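Unit 4. Planning the Equipment Budget for a Tabletop Manipulation Cell

Last updated: 2022-07-18

4.1 Scope

These notes cover the purchase of one arm, its end effector, wrist camera, table and consumables for a teaching laboratory. Safety fencing and floor loading are treated in the next unit. Read them with the Erkholm worksheet open, as the line numbers in the text refer to it.

A common error in student budgets is to price the arm and treat the remainder as accessories. In the Erkholm plan the arm was the largest single line, but the lines that were revised most often were mounting, cabling and spares. Each was entered at first as a lump sum with no parts list behind it.

4.2 Capital lines

Line 1, arm. Request the price with controller, teach device and joint warranty stated separately. Sorkudell quotes them as a bundle unless asked. A bundled price cannot be compared with a rental offer.

Line 2, gripper. Set the opening width and payload from the largest and heaviest object on the task list, then add the margin given in Unit 3. Fingers are a wear part and belong under line 6.

Line 3, camera and bracket. The bracket is a separate purchase from the camera and usually has a longer lead time. Check the bolt pattern against the arm drawing before ordering.

Line 4, cabling. Measure cable length with the arm at full reach and the wrist turned to its limit. A straight-line measurement between camera and computer will come out short. Allow for a service loop at the joint and a free run down to the base. Budget one complete spare set.
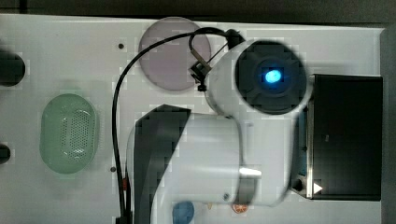 Chia-jung Wei: I would move cabling out of capital altogether. We booked ours as capital, and when a cable failed in the second year there was no account to charge the replacement to. The first set can stay with the arm. Everything after that should sit in operating costs from day one.

The point is accepted for the worksheet. Line 4 now holds the first set only, and the spare set is carried to line 6.

Line 5, table. A panel with mounting holes costs more than a plain one, and less than drilling a plain one later. Fix the hole positions on paper before the order goes out.

4.3 Rent or buy

Vikirent offered the arm alone at 800 per month, with a minimum term of 4 months. The worksheet uses a single currency unit throughout and leaves out tax. At the minimum term the outlay is 3200. The purchase price must be set against the expected months of use, less resale value, plus warranty for the years not covered.

Students should work through both cases:
(a) one course per year, arm idle between courses;
(b) continuous use by the course and by project groups.

In case (a) rental normally wins for the first two years. In case (b) it does not, and the result is hardly affected by the resale figure. Shih-chieh Peng's spreadsheet from last year has an error in the resale column – use the corrected copy.

4.4 Operating lines

Line 6, spares and wear parts. Fingers, screws, spare cable set, one spare bracket.

Line 7, task objects. Household items, plastic dishes, toy food and packaged groceries are cheap one at a time and are therefore left off most budgets. The object list for the first course had 31 entries and came to 2074 with storage boxes and duplicates. Duplicates matter: a model of bottle or basket may be withdrawn from sale, and results taken with its substitute are not strictly comparable. Order them together and enter them as one line.

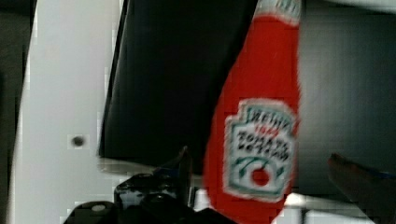
Fig. 4.2. Line 7 item at the gripper: ketchup bottle, wrist camera view.

Line 8, staff time. Enter setup, calibration and object replacement as hours. Genowefa Wilczyńska's template has a row for each.

4.5 Order of purchase

Place the bracket and table orders first, then the arm. Task objects can wait until the gripper opening is confirmed. Quotes from Tsai expire at the end of July and should be renewed before the approval form is submitted.

Worksheet due before Unit 5. Send questions on the rental case to Pin-yu Yang.

This site uses cookies to remember your settings. Accept | Manage
Shares: 4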